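How to Prepare a Written Statement Before a Workplace Mediation

Many mediators ask each person to send in a short written statement before the joint meeting. It helps the mediator plan the day, and it gives you a chance to sort out what you want to say. The steps below follow the way we handle statements at Moltum, but they will work for most services. Check your own mediator's instructions first and use those if they differ.

What you will need

Set aside 91 minutes if you like to work to a timer, or simply one quiet morning. Have your calendar, any emails you may want to check, and two sheets of paper. Leave the computer off until step 4.

Step 1. Write the long version

On the first sheet, write down everything that bothers you about the situation. Don't worry about order or tone. This sheet is for you and should not be sent to anyone. People who skip it tend to put the same material into the real statement, where it does more harm.

Step 2. Mark what is still going on

Read the sheet through and underline anything that still affects your work today. A remark made at a staff lunch three years ago may still sting, but if the two of you now share a shift schedule, the schedule is probably what the meeting has to deal with. Keep the old remark in mind. It can come up in your private session with the mediator.

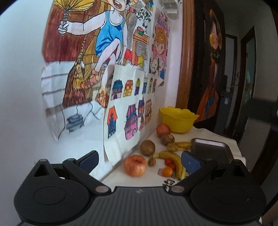 Once you have underlined the current problems, number them by how much they matter to you. If you have more than five, look for ones that belong together. "She changes the rota late" and "I hear about closing shifts from other people" are both about notice, and can go under one heading.

Step 3. Separate what happened from what you think it meant

Draw a line down the second sheet. On the left, write what was said or done. On the right, write how you took it. For example:

Left: The supply order was changed after I had signed it.
Right: I felt my judgment wasn't trusted.

Both columns are useful, and both can go in the statement. Just keep them apart, so the other person can agree with the left side without having to accept the right.

Step 4. Draft the statement

Aim for 200 words per issue at most. For each one, give:

- what happened, with the month if you know it
- how it affects your work now
- what you have already tried
- what you would like to see change

Use "I" where you can. Leave out words like "always" and "never," and don't guess at the other person's reasons. If you quote an email, quote the whole sentence.

Illia Palamarchuk, who runs our Bremton sessions, asks people to read the draft aloud once before sending it. Sentences that are hard to say calmly usually need another look.

Step 5. Decide who will see it

Ask the mediator in writing whether your statement will be shared. Some services pass statements to both sides, some keep them private, and some let you choose. If yours will be shared, take out names of coworkers who aren't part of the mediation -- "a colleague" is enough.
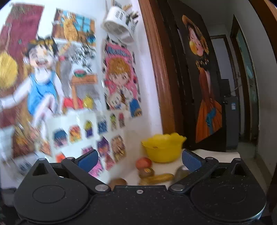 Step 6. Send it and stop editing

Send the statement by the deadline, as a plain attachment or in the body of an email. Keep a copy to bring with you. If something new comes up after you have sent it, make a note and raise it on the day. Sending a second version often means that the mediator has read one and the other person has read another.

Common questions

Can I attach documents?
One or two short ones, if the mediator agrees. At our Randmont office the limit is 46 pages for both sides together, and most cases need far fewer.

What if I don't want to write anything?
Tell the mediator. A phone call before the meeting can usually take the place of a statement, and your notes from step 3 will be enough to talk from.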